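**Thread: Can a robot clear my table yet, or should I stop asking?**

**mopbucket_mel**

OK so I've had the Skatow floor thing running since May and I love it. It does the kitchen, it does the hall, it gets stuck under the same radiator every single time and I forgive it. But now my husband thinks we're about a year away from something that will clear the dinner table and load the dishwasher, and he wants to hold off on replacing our dying dishwasher because "the robot might need a certain kind." I need ammunition. Is anyone near this stuff for real?

**gantry_pete**

Replace the dishwasher.

**mopbucket_mel**

lol. Thank you. Any more detail I can read out loud to him?

**gantry_pete**

Sure. I ran a packing line in Trirthorpe for years and we had arms that could put 34 boxes on a pallet while I was still finding my gloves. Same box, same spot, same height, all shift. Then a supplier changed the tape on the lids to a shinier one and the whole cell sulked for two days. Your dinner table is a shinier-tape problem every night. Half a glass of milk, a fork under a napkin, a kid's plate with a meatball welded to it.

**sudsandspuds**

I think Pete's stuck in the old days a little bit (sorry Pete). Those packing arms were running a fixed program. What people are doing now is driving the arms by hand through the chore over and over and training on that, and it does cope with stuff moving around. Not perfectly! But I've watched a pair of arms fold a towel I had personally scrunched up, and I was grinning like an idiot.

**gantry_pete**

How long did the towel take?

**sudsandspuds**

...nearly 4 minutes. But it was folded!

**gantry_pete**

I rest my case, and also my towel.

**third_shift_dana**

Shop-floor person here. We tried an arm for sorting returned parts into bins and I'd say it earned its keep on the big dull castings and was hopeless on anything thin. Washers, shims, flat gaskets. They lie flat on the bench and there's nothing to get hold of. I would guess a fork or a teaspoon is the same headache. We ended up putting a foam pad down so the gripper could squish in under the edge, and that did more for us than the software update did.

So my vote is: shop floor, yes, for some jobs, if you let it be picky. Kitchen, no.

**mopbucket_mel**

Foam pads on my dinner table. He's going to say yes to that, you know.

**picard_and_chill**

No relation to the Picard vacuum people, I get asked. Anyway I think everybody here is grading on "does it do my whole kitchen" and that's not a fair test. Nobody asked the washing machine to also put the clothes away. If a machine only took plates and cups from the table to a tray and left the rest to me, I'd still want one. I've got bad wrists and carrying is the part that hurts.

**third_shift_dana**

That's fair and I hadn't thought about it from the wrist side.

**sudsandspuds**

Right, and the tray version is the sort of thing people are working on! Two arms, one table, a few dishes. I saved this one:

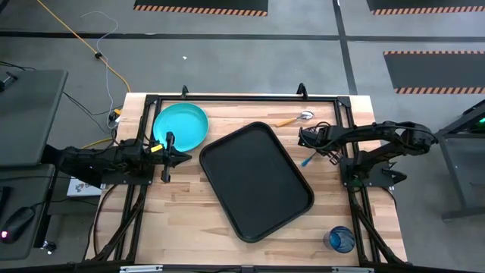 *Plate, spoon, glass, big black tray, and an arm on each side.*

Look at the stuff on there. That's basically my breakfast. The glass is see-through too, and clear things are supposed to be murder for cameras, so I like that it's in there with the rest.

**gantry_pete**

I like it fine. I also see arms mounted to a metal frame on a concrete floor with hazard-striped mats in the background, so where does Mel put the frame? Over the high chair?

**sudsandspuds**

Give it time, Pete!!

**picard_and_chill**

I'd give up the breakfast nook for it. Not kidding.

**gantry_pete**

And what would you pay? Estska wanted 4,000 from us for one arm, secondhand, no gripper, and that was a friendly price.

**picard_and_chill**

For both arms and it does the glasses without breaking them? I'd think about it. For one arm and no hand, no, that's a coat rack.

**mopbucket_mel**

Update: read him the thread. He has agreed to the dishwasher. He has also asked what kind of foam, Dana.

**third_shift_dana**

Closed cell, the thin gray stuff. Don't get the pink, it sheds.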